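How to budget for a pair of hand-held grippers without fooling yourself

Step 1. Take the vendor's quote and assume it covers the easy half.
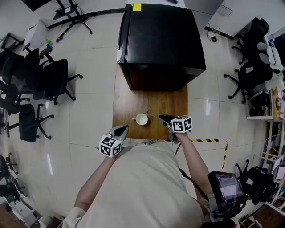
Our quote from Drarkska came to $2,612 for the pair. It left out spare fingers, a second set of cables and any kind of repair.

Step 2. Price the hours. We planned on 400 usable demonstrations. Sorin Ivanov timed a morning of them and threw out roughly 40 percent. Pay for the bad ones too.

Step 3. Ask for a loaner before you sign. Nine days is enough to find out how often you'll be recalibrating. If the sales rep says "hardly ever," get that in writing.

Step 4. Leave the software line blank until you've exported your own data and opened it on your own computer. I've sat through the Sustus demo twice and still don't know what the license costs in year two.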